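3.2 Fitting the light strip under your sofa

Your Latwood strip comes on a roll, and it's worth letting it relax on the floor for a bit before you start. Pop the kettle on, there's no hurry!

1. Wipe the underside of the sofa frame with a dry cloth.

2. Starting at the end nearest the power point, peel back 40 cm of the backing and press the strip down firmly. Carry on a little at a time – it's much harder to keep straight if you peel the lot.

3. Plug the strip into the controller, then choose Warm (3,000 K) for a cosy evening colour.

Caution: Never switch the strip on while it's still rolled up.

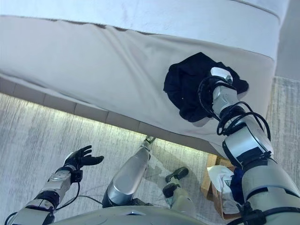

4. Leave the adhesive to settle for 2 hours before anybody flops down for the footy.

Note: If one end droops, use the spare clips in the small bag. See section 3.3 for timers.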